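Locals take the controls as Warkcombe teaches a robot to open doors

Anyone who dropped by the Warkcombe library annexe in May might have heard a good deal of laughing from the back room, where Nathalie Michiels and her small team have been inviting people in to steer a two-armed robot through a house that exists only on a computer.

The project is called Tavurier, and it runs on a simple enough idea (simple to say, anyway!). You sit down, take a controller in each hand, and the simulated robot's arms follow yours while the software records every movement. Collect enough of those recordings and the robot has something to learn from, a bit like a kid watching Nan butter the toast.

Every session begins with a spell of just getting used to the grippers, fingers apart and nothing between them, tilting the wrist this way and that until it feels like your own. 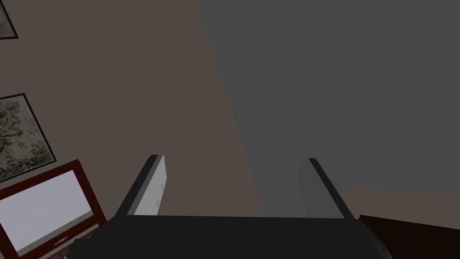
Slow hands wanted

Divina Marquez signed up after seeing a notice at the bakery, and she has since become one of the steadiest drivers on the roster. "I went at it like a video game the first time and made a right mess of it," she said. "Jolien told me to pretend I was carrying a full cup of tea, and after that I was fine."

That would be Jolien Visser, who looks after the training sessions and goes through the recordings in the evening with a pot of coffee and, by her own admission, far too many biscuits. She keeps the hesitant ones as well as the smooth ones.

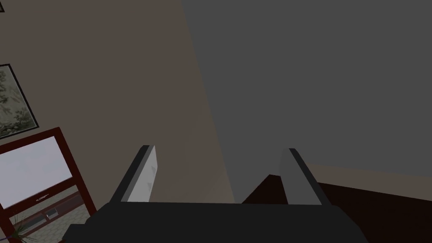 The team is hoping for 400 recordings before winter, and had 100 of them tucked away by the end of the first month, which pleased everyone no end. Drivers get 40 minutes at the controls, with a stretch in the middle for sore shoulders.

Doors have turned out to be the favourite. The driver has to bring one gripper down onto the lever and close it, all while minding where the other arm has got to, and there is usually a cheer from whoever is waiting their turn. 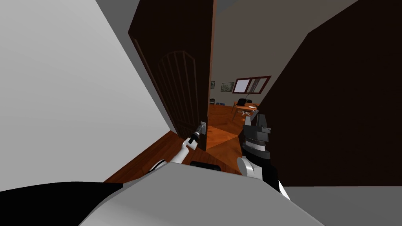

The left gripper on the door handle during a Tavurier session.

Drawers and cupboards are next on the list, and Nathalie would dearly love to hear from left-handed neighbours, who have been a bit scarce so far. No experience is needed, and you can put your name down at the library's front desk.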